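Kedimlow Dog Training Project -- progress report to the Trammont Fund, July

Dear Krishnamoorthy,

Thank you for being so patient with us over this one. I had hoped to get it to you before the summer classes began, but the puppies had other ideas, and the evenings have rather run away from me.

The main news is that the rescue dog classes are full. We had 12 dogs on the spring course, most of them rehomed within the past year, and all but two finished it. The two who left did so for good reasons (one family moved to Ernby, and one elderly collie simply found the evenings too long), and we have kept in touch with both.

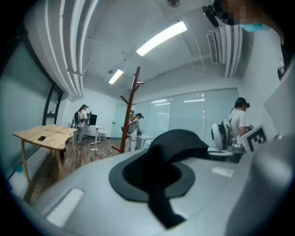 Loose-lead walking is still what people ask for first, though I think the recall sessions have made the bigger difference at home. Several owners told us they now let their dogs off in the back field, something they would never have dared at Christmas. We have also begun a short talk on reading a nervous dog -- lip licking, turning away, that sort of thing -- and it goes down so well that it always runs over.

On money, we have spent 409 pounds of the 2000 you gave us. Most of that went on long lines, treat pouches and the insurance top-up. Hall hire comes out in the autumn, so please don't be alarmed by how much is left! I have set aside 100 pounds towards places for owners who can't manage the fee, and almost all of it is already spoken for.
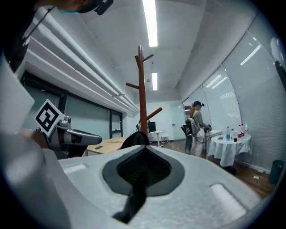 A hand-held gripper with a square black-and-white marker, indoors.

One thing has gone more slowly than we promised. The home visits were meant to start in May and we have managed only three, chiefly for want of a second trainer. Jõgi has now passed her assessment and will take the Ernby side from September, so I feel a good deal happier about the second half of the year. If you would like to come along to a class, the beginners start at 6.30 pm and you would be very welcome. Do bring old shoes.

The receipts are in the post, and the next report will reach you in December.

With warmest thanks,
Oluwatosin Abubakar
Kedimlow Dog Training Project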